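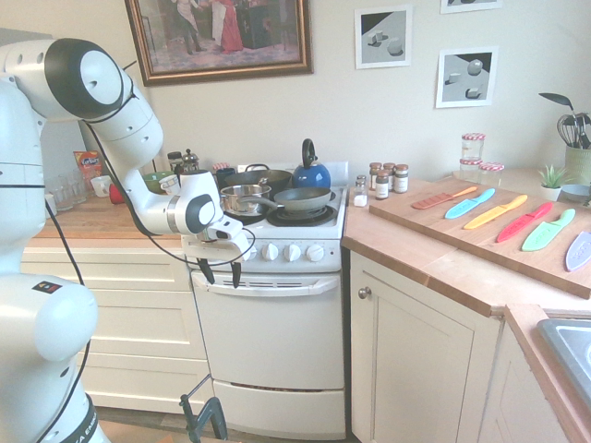

La petite cuisine, en photos

Accueil | Galeries | Recettes | Brocante | Me contacter

Bon, ça faisait un moment que je vous promettais la petite cuisine de Cletard, la voilà enfin, avec les casseroles dehors ! Pas de grands travaux à montrer : les murs n'ont pas bougé, la place non plus, j'ai surtout passé des soirées à décider de ce qui restait à portée de main et de ce qui partait au placard (et à changer d'avis le lendemain).

Côté planche et couteaux

Mon coin préféré ! La grande planche en bois clair, posée en biais, et les couteaux alignés dessus dans leurs étuis de couleur : saumon, bleu clair, jaune, rouge, vert, lavande. Je les ai trouvés chez Vandudis, 16 euros le lot, et je n'ai pas résisté aux couleurs. En théorie le rouge est pour la viande et le vert pour les légumes — en pratique je prends celui qui coupe. Le sel et quatre petits pots d'épices restent tout près de la cuisinière, c'est là qu'on les cherche de toute façon.

La cuisinière, elle, est une électrique blanche toute simple, à plaques en spirale. On m'a dit plusieurs fois de passer à l'induction, j'ai même regardé les prix, et puis non. Elle chauffe lentement, elle garde la chaleur longtemps, on s'y fait. Pour le riz au lait c'est parfait : on éteint 8 minutes avant la fin et ça termine tout seul.

Côté wok et bocaux

Le grand wok sombre a pris ses quartiers au fond à gauche, devant la bouilloire bleue. Il pèse un âne mort, alors autant qu'il dorme sur place ! Je l'ai eu à la brocante d'Udside, avec un plat à gratin ébréché que la vendeuse m'a mis dans le sac sans me demander mon avis.
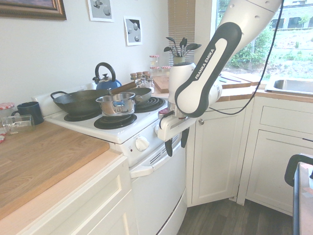
Pour les bocaux, j'ai craqué pour les couvercles à carreaux rouges et blancs, très confiture de grand-mère. C'est la série Saludo, et j'aurais dû en prendre davantage, on ne les trouve plus qu'en grand format. Dans les miens je mets environ 200 grammes de lentilles, ou du sucre, ou rien du tout en attendant l'été. Les ustensiles noirs sont restés près de la fenêtre. J'avais essayé de les ranger dans un tiroir, j'ai tenu deux jours : il faut pouvoir attraper une spatule sans réfléchir quand les oignons commencent à accrocher.

Prochaine galerie en mars, avec le dessous de l'évier si j'ai le courage.

À voir aussi
Le buffet repeint, avant et après
Soupe de lentilles du dimanche soir
Nos trouvailles à la brocante d'Udside
Étiqueter ses bocaux sans y passer la nuit

Contact | © La petite cuisine de Cletard | Haut de page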